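How to Build a Family Photo List for Your Wedding Day

Updated Tuesday, March 24, 2026

Family portraits usually happen right after the ceremony, when everyone wants to hug you and find a drink. A written list keeps this part short. You can make one in an evening, and you should send it to your photographer a few weeks before the wedding.

What you need

A shared document or a sheet of paper, your guest list, and the timeline from your venue. Couples who book with us at Pornell get a blank form by email, but any format works as long as names are spelled out.

Step 1. Write down the immediate family

Start with parents, siblings and grandparents on each side. Use first names and the relationship, like "Ruth, bride's grandmother." A list that says "Mom's side" doesn't help the person calling out names.

Step 2. Turn the names into groups

Each line on the list is one photo. A typical start looks like this:

Couple with both sets of parents
Couple with bride's parents
Couple with bride's parents and siblings
Couple with groom's parents
Couple with groom's parents and siblings
Couple with all grandparents

Allow 4 minutes for each group. Small groups go faster, and the time you save gets used up when an uncle has wandered off to the bar. 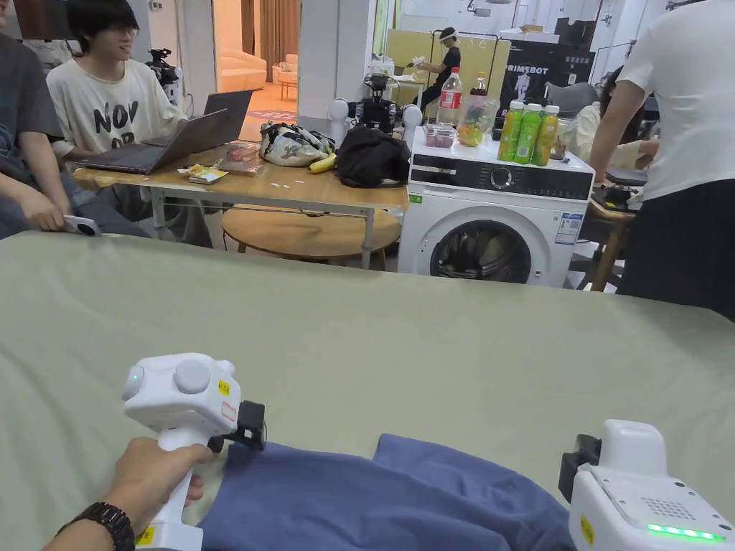 Step 3. Put the groups in order

Begin with the largest group and let people go as you work down. If a grandparent has trouble standing or there are small children, move their groups to the top. Try to change only one or two people between photos. Do one full side of the family before you start the other.

Step 4. Note anything the photographer should know

Divorced parents who would like to stand apart, a relative who uses a wheelchair, a recent death in the family. One line for each is enough. Write it next to the group it affects.

Step 5. Pick a caller from each side

Choose a cousin or friend who knows faces and has a loud voice. Give them a printed copy. Someone in the wedding party can do it, but they will be in some of the photos too.

Step 6. Pick the spot

Ask your venue for open shade close to the ceremony site. At Mamani we use the north side of the main house, and at Pristus the covered porch works even in rain. For an October wedding, check the sunset time before you settle on a start, especially if your ceremony is in the late afternoon.

Step 7. Tell the family

Send a short message the week before with the place and time. Repeat it at the rehearsal.

How many groups is too many?

We suggest stopping at 7 for a standard cocktail hour. Extended family and college friends can be photographed during the reception, when they are already together. If you want everyone in one picture and have up to 200 guests, plan it separately and ask whether there is a balcony or staircase the photographer can shoot from.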